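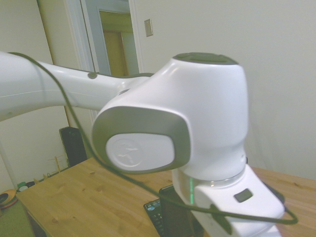 4. Table setup and first power-on

Do this section before any chore routines. Skip it and you'll be back here anyway.

4.1 Mounting

1. Pick a solid table. Pine is fine, ours is pine. No folding legs.
2. Clamp the base. Tighten by hand, then a quarter turn more.
3. Push on the upper link. Table moves? Find a heavier table.
4. Route the cable over the arm with slack. Too tight and it yanks at full reach -- too loose and it snags on the joint.

CAUTION: Keep fingers out of the joints. Keep pets out of the room.

4.2 Power and light ring

1. Plug in. Wait 40 seconds.
2. Check the ring under the lower segment. Green = ready. Anything else, go to section 9.
3. Open Dedano on the laptop, load the profile called Ikham. Not Ikham-old.
4. Run HOME. Arm should fold up slow and stop.

Note: keyboard can stay on the table for set-up. Move it before you run a chore. Same for phones, mugs, anything you like.

4.3 First chore

Start with the towel. Everybody wants to start with dishes. Don't.

1. Lay one hand towel flat, long side to the base.
2. Speed at 17 percent. Leave it there the first week.
3. Press RUN. Hand on the stop button teh whole time.
4. If it grabs two layers, stop, flatten, go again.

4.4 What it can and can't do yet

Towels: yes, slowly. We logged 328 folds in March, Wenceslao Serrano did most of them on Sunday afternoons. A person is still much faster.

Socks: sorts by color OK. Pairing is bad. Black and navy are the same thing to it.

Wiping a table: yes if the table is clear. It wont pick stuff up first, just pushes it onto the floor.

Dishes: plastic only. Glasses no.

Shop work: putting the same part in the same tray, good. Mixed bins, no. The Khosravi gripper helps a bit -- not enough to walk away from.

CAUTION: Do not leave running unattended. Not even for towels.

4.5 Upkeep

- Re-check clamp before each session
- Look over the cable for wear, esp. where it bends
- Regrease at 3000 cycles, see section 11
- Log every stop in the Ornosness sheet, with the step number

Next: section 5, teaching a new motion.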